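Quick notes on recording table-setting demos with the two-arm rig. Written in a rush between batches, fix what's wrong and tell me. Rafferty bench only — the Gakivix bench has a different reset and Idrisa is writing that one up.

Goal for this batch: 500 good episodes. Good means complete, labeled, no dropped packets. Plan for more than that because you WILL throw some out.

## Before you start

- Power both arms, wait for the follower check to pass on each. Left first.
- Run the homing script. If one arm homes and the other sits there, kill it and rerun, don't push the arm by hand.
- Open a new session in Watetti. Put your own initials in the operator field, not "test". We had a whole afternoon in May filed under "test" and Siham had to sort it out from the timestamps.
- Check disk. Anything under 20 percent free, stop and offload.
- Wipe the table. Crumbs and tape bits show up in the recordings and then they're in the training set forever.

## Laying out the objects

Plate, cup, cloth, fork, spoon. Same objects for the whole session, no swaps halfway through.

Move things between episodes. Not wildly — a hand's width or so, and turn the fork and spoon to a new angle each time. If every episode starts with the fork pointing the same way the policy learns that one angle and falls over on the rest. The first set we trained had this problem bad.

Everything has to be reachable without the arms crossing. Cloth and cutlery on the left arm's side, plate and cup on the right's. Cup upright. Cloth folded but it dosen't need to be neat, a rumpled corner is fine and better for variety.

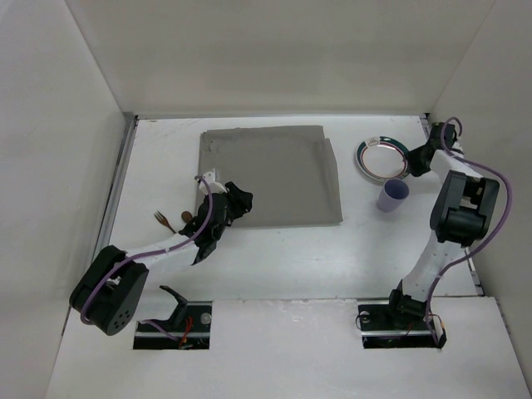
## Recording an episode

1. Both leader arms at rest. Hands on, grippers open.
2. Hit the pedal once. Wait for the beep, then count one beat before you move. Those still steps at the start matter for the trimmer.
3. Work at a normal pace. Slow is ok. Stop-and-think is not — long pauses teach the model to pause.
4. Fork and spoon go on the cloth, one at a time. Approach from above, close, lift clear of the table, then across. No dragging.
5. Plate by the rim. Light squeeze. If the gripper slips off, go back and regrasp in the same episode, we want some recoveries in there.
6. Keep the forearm off the cup while you're moving the plate. Watch the elbow too, it swings wider than you think.
7. Back to rest, pedal again to end.

Target is under 20 seconds. Past that, check wether you're hesitating.

## Keep or toss

Toss it if:

- the cup tips over
- you touched anything with your hand
- an arm faulted, even for a moment
- cable snagged on the elbow

Keep it if you fumbled and recovered. Mark it `recovered` in the notes column. Tadhg filters on that exact word so no creative spellings.

If you toss 9 in a row take a break. It's you, not the rig.

## After

Run the trimmer, then scrub through every tenth episode in the viewer. Look for frozen video and for joint traces that go flat mid-motion. Flat trace usually means a loose connector at the base, reseat it with power OFF.

Upload goes to the Clildale bucket, folder named after the task and your initials. The count in the log should match the count in the folder. Last time the log said 922 and the folder didn't, and we still havent found the missing ones.

Arms to rest before you cut power or they drop.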